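Questions we get about the Talpur Street supper club, answered in the order they tend to arrive. Last updated Monday, April 10, 2023.

## The basics

**What is this?**

A dinner. You come to a long table, you sit next to people you may not know, and you eat what's put in front of you. We've been told this is called "family style," although in most families you can at least complain to the cook.

**Who runs it?**

Macario Montes cooks. The rest of us carry plates, wash plates, and write FAQ pages.

**How many seats are there?**

34. We once squeezed in more and spent the evening passing the bread over each other's heads. The number is now fixed.

**How do I get one?**

Reservations open on the first of the month at noon, through the form on the Plimomo page. If the form says full, it's full. Emailing us to ask whether it's really full gets you a very polite version of the same word.

**Can I reserve for a big group?**

Up to three people per booking. A table of eight coworkers turns into an office party with strangers watching, and the strangers paid too.

## Food

**Can I see the menu ahead of time?**

You get it by email two days before. It changes if the market has other ideas. In December the squash soup became leek soup at four in the afternoon, and everyone lived.

**I'm vegetarian. Is that a problem?**

No, there's always a full vegetarian menu. Check the box on the form. Please don't check the box and then ask for the lamb when you see it go by - the lamb has been counted.

**What about allergies?**

Write them on the form in plain words. "Nuts" is good. "Nuts, but almonds are fine, and peanuts if they're cooked" is better. We share one kitchen for everything, so if a trace of something could put you in the hospital, we can't safely feed you.

**I don't like cilantro.**

That isn't a question, but we hear it every month. It usually comes in a bowl on the side.

**Can I bring kids?**

If they're happy to sit through four courses, sure. You know your own kids. They pay full price from age 12 and nothing before that, on the theory that they'll eat bread.

**Is there wine?**

Bring your own. We have glasses, corkscrews and a fridge. The Zindarov bakery next door doesn't sell wine, so please stop asking them. They're up at 3 a.m. and they're tired.

## The evening

**What time does it start?**

Doors at 6:30, soup at 7. If you show up at 7:45 you'll start with the second course, and people will tell you how good the soup was.

**What should I wear?**

Clothes you could spill on. The benches have no backs, so anything that needs you to lean gracefully is a risk.

**Can I choose who I sit next to?**

You'll be seated with the people on your own booking. Past that it's luck. Couples who'd like a night off from each other may ask quietly at the door.

**Is there music?**

One of us has a playlist called Deridetti, and it plays at a volume where you can talk. We don't take requests. We've tried.

**Do I have to talk to people?**

You'll have to ask for the salt at some point. After that it's up to you.

**Can I help clean up?**

You can stack your own plates and leave your silverware on the table. We come around for it. Please don't scrape leftovers onto your neighbor's plate to be efficient.

## Money

**What does it cost?**

$23 for the dinner, paid when you book. It covers the food, the room and some dish soap.

**Can I get a refund?**

Up to three days before, all of it. After that we'll try to fill your seat from the waiting list, and if we do, you get your money back. If you simply don't come, we eat your dessert.

**Do you take tips?**

There's a jar by the coats. It goes toward replacing things, mostly teaspoons, which leave this building at a rate we can't explain.

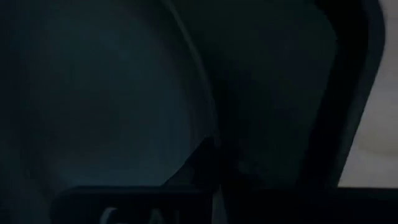
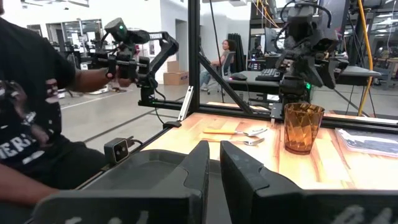
**Where do I park?**

The lot behind the bakery is free after 6. If it's full, try the far end of Talpur Street, past the laundromat - the meters there stop at 5. Don't block the bakery's loading door, even for a minute, as their van goes out at odd hours.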